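Remote Arm Operators – Part-Time, On Site

Posted Sep 23, 2020
Location: Donberg site, second floor
Positions open: 12
Ref. 259

Sultari is hiring part-time operators to teach two-armed robots simple tabletop work. You will control the arms by remote, using a pair of tracked gloves and a foot pedal. The robot copies your hands and the system records each run. Our software team at Lagman uses those runs to train the robot to do the same job alone.

No background in robotics is needed. Our current operators have come from sewing, dental labs, warehouse packing and school kitchens. What we look for is steady hands and patience with repeat work.

What you will do

Pick up, move, stack and sort small items through the arms, following a task card. A task card may ask for the same motion many times in a row with the objects in different starting spots. You press the pedal to start a run, do the task at an even pace, and press again to end it. If you drop something or bump the table hard, you mark the run as failed and go on to the next one. Failed runs are kept and do not count against you.

Between runs you reset the objects by hand. At the end of a shift you fill in a short log: which cards you finished, any finger that felt slow or stuck, any cable that needs looking at.

Some weeks there will also be hand-guided sessions, where you stand next to a powered-down arm and move it through the path yourself. These are shorter and are done in pairs.

Hours and pay

Shifts are four hours, mornings or afternoons, with a break after every 60 minutes of arm time. You would work three or four shifts a week. The first block runs from the start of November and covers 900 recorded runs per operator. Pay for the full block is $2,825, in two parts – half at the midpoint and half at the end. Training days are paid separately at an hourly rate. Parking is free behind the building.

You should

Be 18 or older and allowed to work in the United States.
Have full use of both hands and be able to wear a snug glove for long stretches.
See well enough, with glasses or without, to judge small gaps on a screen.
Be able to sit for an hour at a time.
Be comfortable having your hand motion recorded. We do not record your face or voice during runs.

Left-handed applicants are welcome. Many of the cards use only one arm, and we need good runs on both sides.

Training

Training takes three days. Day one is safety, glove fitting and free practice. On days two and three you work through the Fesine starter set, a group of cards built on small colored cubes. Most people find the thumbs hard at first, as they sit farther out than a human thumb. You do not have to pass a test, but we do ask that you finish the starter set before you sign on for a block.

How to apply

Fill out the form on the Sultari jobs page and put the reference number in the first box. Tell us which shifts you can work and whether you have done any close handwork, paid or not. A resume is optional. We will invite you in for a half-hour tryout at the arms, and you will hear back within a week of that.

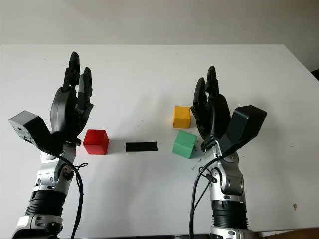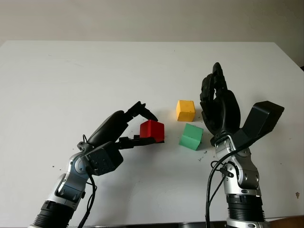
Cube work with both arms at the table.

Comments (1)

Marisol
I did the spring block. My shoulders got sore before my hands did, so ask them to set the chair height during the tryout and write the number down. The pay came on the days they said it would. Does anyone know if people from the earlier block have to do the three training days over again, or just the glove fitting?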